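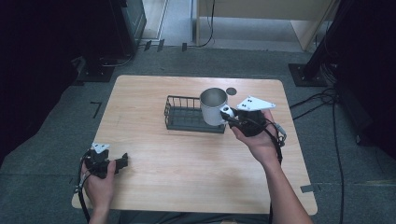 Plirkby Kitchen Equipment Workshop – Bench Notes

May 3, 2020

Back on the ice machine from Greenwood, the one that kept dropping thin, cloudy cubes. Gareth Inskip had it down as a tired compressor and I was all set to agree with him, but the pressures looked fine to me so I went for the water side first. Glad I did! The inlet strainer was furred up something rotten and the float was sticking about a third of the way down its travel (you can feel it catch if you push it with a finger).

Strainer soaked in descaler and flushed, float pin swapped for one out of the Pritent spares drawer. Ran two full harvests after that. First batch still a bit hollow in the middle, second batch lovely and solid – I weighed it and got 693 grams, and I'm happy with that for a small machine.

The hour counter says 2,000 since the last service, so I've put a new water filter in as well and written the date on the housing in pen. Ginette Besnard wants the old filter kept for the Trorkosberg order, don't bin it please, it's in the tub under the sink.

Still to do: the door gasket is nipped at the bottom hinge corner. I tried a hairdryer on it and it came back most of the way, but I'd like to see it again after a night shut. If it's still gaping, order one. Also the drain hose wants a proper clip, it's got a cable tie on it at the moment and that was me, sorry Gareth.

Bin thermostat not touched yet.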